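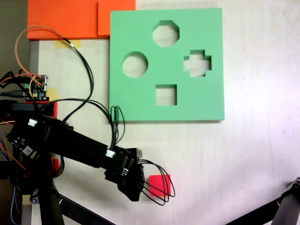
Can a wireless temperature sensor run for a whole year on two AA batteries?
A year is well within reach, as long as the board sleeps properly between readings. Get the sleep current down into the tens of microamps and a decent pair of alkalines will do it with plenty left over.

I've wanted a thermometer in the greenhouse for ages. Not a clever one! I just wanted to know, from the kitchen, whether the tomatoes were being cooked or the seedlings were about to be frosted. The greenhouse is at the far end of the garden, there's no mains down there and I didn't fancy digging a trench, so it had to be batteries and radio. In February I finally ordered the bits and started, and now it's July and the thing is hanging off a nail and sending me numbers, and I'm so pleased with it that I have to write it all down.

The board is a Totiden, the small one with the radio already on it. I bought mine from Conent, the little components shop in Zukirville, which is a bus ride away for me and always a nice morning out. They do post, but if you go in you can rummage in the bargain trays, and I came home with the board, a battery holder, a bag of assorted capacitors I didn't need and a very good pair of side cutters that I did. The sensor itself is a plain digital one on a short lead, the sort that comes in a metal tube. You can get them anywhere.

First version

I wired it up on a breadboard in an evening. Power to the battery holder, sensor on a data pin with its pull-up resistor, a few lines of code: wake up, take the temperature, send it, wait, do it again. It worked first time, which never happens to me. I put it in a sandwich tub, took it down the garden and went to bed feeling brilliant.

It was dead by the weekend.

What I'd done, of course, was use an ordinary delay for the waiting. The processor was wide awake the whole time, spinning round doing nothing, and the radio was listening for messages that were never going to come. I'd more or less built a very slow hand warmer. So I started reading about sleep modes and fell down the most enjoyable hole I've been down in years.
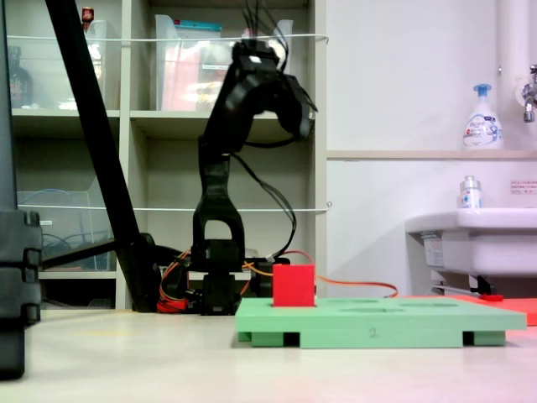
Written by Maddy Orrell, hobbyist and sole author of this blog
Jul 7, 2024

Measuring before guessing

If you only take one thing from this post, put a meter in line with the battery before you change anything. I've got a Cele multimeter, nothing fancy, but it has a microamp range and that's the bit you need. You break the positive lead from the battery holder and put the meter in the gap, so everything the board draws has to go through it.

There's a snag with this which had me scratching my head for a whole evening. On the microamp range the meter has quite a lot of resistance of its own. That's fine while the board is asleep, but the moment it wakes up and turns the radio on, it wants far more current, the voltage across the meter shoots up, the board sees its supply collapse and it resets. Then it starts up again, tries to send, and resets again. I thought I'd broken it! The fix is to start on the big range, wait for the board to settle into its sleep, and only then go down to the small one. On my meter, changing range breaks the circuit for a moment, so I clip a short wire across the two meter leads, turn the dial, and then take the wire off. You have to be quick and get your reading before the next wake-up. While testing I made the board sleep for longer than it really needed to, to give myself some breathing space.

Going through the culprits

The delay went first. I swapped it for a proper deep sleep with a timer to wake it, and the current dropped enormously, but it was still hundreds of times more than the data sheet said it should be. So I went hunting, one part at a time, with the meter in line and a notebook next to me.

The power light was the obvious one. It's tiny and cheerful and it is on for every second of the board's life. I didn't want to unsolder it because those parts are so small that they ping off and live in the carpet for ever, so I lifted one end of its resistor with a fine tip and bent it up very slightly. If I ever want the light back I can press it down again. The difference on the meter was lovely to see.

Next was the voltage regulator. My board has one so that you can feed it from a USB lead, and it takes a little sip of current for itself all the time, even if nothing else is on. With two AA cells in series you're already at a voltage the chip is happy with, so I skipped the regulator and fed the supply pin directly. Do check your own data sheet before you try this! Some boards don't like being fed round the back of the regulator, and some chips have a brown-out setting which makes them give up while the cells still have plenty of life in them. Mine was set too high, and I lowered it.

Then the sensor. It doesn't draw much when it's idle, but it doesn't need to draw anything, so I moved its supply wire from the battery to a spare output pin. The code switches the pin on, waits a moment for the sensor to sort itself out, takes the reading and switches it off again. The pull-up resistor has to be moved to the same pin too. I forgot that, and was leaking current backwards through the sensor's data line without having any idea where it was going. Then I found another leak from a pin I'd left floating as an input, and set all the unused ones to something definite before sleeping.

And the radio needed telling as well. On my board, putting the processor to sleep does not put the radio to sleep. They're separate chips sitting side by side, and you have to send the radio its own sleep command first. I'd seen that line in other people's code and thought it was just tidiness.

The number at the end

After all that, the meter said 23 microamps asleep. I took a photo of it and sent it to my sister, who sent back a thumbs up and a question mark.

The sums go like this. Multiply the sleep current by the hours in 365 days and you get around a tenth of what a decent alkaline AA claims to hold (cells in series don't add up their capacity, by the way, only their voltage, and I had that wrong in my notebook for a week). On top of that you need a bit for each time it wakes up and sends. That part is a big current, but it's over in the blink of an eye. At one reading every 30 minutes it comes out smaller than the sleeping part, so the sleep current really is where all the effort should go. Even if I'm badly out, and the cold nights take their share, there's lots of room.

You could stretch it further by only sending when the temperature has changed, and I did try that for a few days. I didn't like it. If the temperature is steady you hear nothing, and if the batteries are flat you also hear nothing, and I kept walking down the garden to see which. So now it sends every time, with the battery voltage tagged on the end of the message, and I've got a nice slow line to watch on the graph.

Putting it outside

The sandwich tub has been promoted to a proper junction box with a rubber seal. The sensor lead comes out of the bottom through a gland so that water runs off and not in. I drilled a small hole in the underside too, which sounds daft for a waterproof box, but damp air gets in whatever you do and it needs a way to get out again. A friend at the allotment does this with all her outdoor lights and they've lasted for years.

Keep the sensor out of direct sun. I had mine on the south side at first, and according to my graph the greenhouse was hot enough to bake bread at lunchtime. It was only the metal tube warming up. It's now behind an upside-down plastic flowerpot with holes in the sides, and the readings agree nicely with the old glass thermometer by the door.

Battery holders are worth spending a bit on, as well. My first was a bargain tray one with very weak springs, and whenever the greenhouse door banged, the board restarted. I wasted an evening looking for a bug in the code. The new one grips so tightly that I need a spoon handle to get the cells out.

What I'd like to do next is add a soil moisture probe, on the same switched pin trick, and see how much it adds to the total. I've also got a second Totiden waiting for the cold frame. If you've got one of these boards lower than mine when it's asleep, please leave a comment and tell me how, because I'm sure there's still a leak in there somewhere and I'd love to find it!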